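Small House for a Narrow Lot: Final Project Report

Residential Design Studio, second semester
Author: Ruben Wuyts
Project partner: Éabha Tully
Supervisor: Conall Hennessy

1. Introduction

The task in this semester was to make a complete plan for a family house on a lot that most builders would refuse. Our lot is in Dellis, a part of the town where the old gardens were divided many times, so the pieces of land became long and thin. It has a street on the short side and a footpath at the back. The neighbors' houses stand close on both sides.

We had to produce floor plans, two sections, a model in cardboard and this report. Éabha drew most of the sections and I made the floor plans. The model we built together. The text is mine, and I ask the reader to forgive some heavy sentences.

2. The client

Our client was Pádraig Flanagan, who agreed to play this role for the studio and took it seriously. He described a household with two parents, two children and a grandmother who stays for long periods. He wanted one floor if possible, and if not, then a bedroom and a bathroom on the ground floor. He did not want a formal dining room. He said that in his present house the dining table is used for ironing.

In our first meeting we asked too many questions about style and too few about daily life. The second meeting was better, when we asked him to tell us a normal morning from the time he wakes up. From this talk we learned that the problem in the house is at half past seven, when everybody needs water and a mirror.

3. First plan

The first plan had one story with 2,126 square feet. All rooms were placed along a corridor on the north side. It fit inside the setbacks, but the corridor was very long and had no daylight in the middle part. Mr. Hennessy walked with his pencil along the corridor on our drawing and asked where a person would want to stop. We had no answer for this.

We tried to save the plan with roof windows. The section looked nicer, but the corridor was still the largest room in the house, so we left this plan in week 5.

4. Second plan

In the second plan the house has two levels. The kitchen, the sitting area and the dining place are one open room at the street side, with the stairs behind. Then comes a small courtyard, open to the sky, and after it the grandmother's bedroom. The courtyard brings light into the middle, where the first plan was dark. On the upper floor there are three bedrooms, and this floor has an area of 767 square feet.

The bathrooms took more time than any other part. On the ground floor we put a bathroom with a door wide enough for a walker and a shower without a step. Upstairs we separated the sink from the toilet and shower, so one child can brush teeth while another person is in the shower.

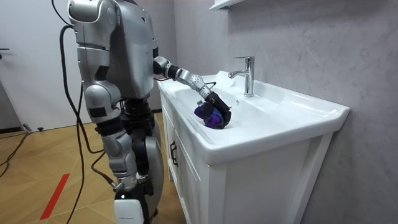 For the sink area we first drew a double vanity, but then the door could not open fully. Now there is one wider basin with a long counter at its side. Pádraig accepted this after we marked the size with tape on the studio floor and he stood in it. The window above the tub became smaller, because the neighbor's wall is directly opposite.

5. Tools

We drew everything in Plotix, which the school provides. It is good for plans, but it was slow with the stairs, and Éabha finished these by hand. For the daylight study we used the free version of Moriarty. I would not trust its numbers too much — we used it only to compare one plan with the other.

6. Costs

Eoin Quinlan, who teaches the building costs class, looked at our estimate. His main comment was that the courtyard adds outside walls, and outside walls are expensive. With his advice we made the courtyard smaller and used one type of window in most rooms. The estimate went down by around 8 percent.

7. Review and what remains open

At the final review the jury liked the courtyard and the ground floor bedroom. They did not like the street side, where our garage door is too dominant. I agree with them. We moved the garage three times and each time it spoiled something else. One juror proposed an open carport, and Éabha has started a sketch of this.

Also the storage is not enough. There is a closet under the stairs and one in each bedroom, but no good place for bicycles. If we continue in the next semester, I would begin with this point and with the drainage of the courtyard, which we show in the section only as a simple line.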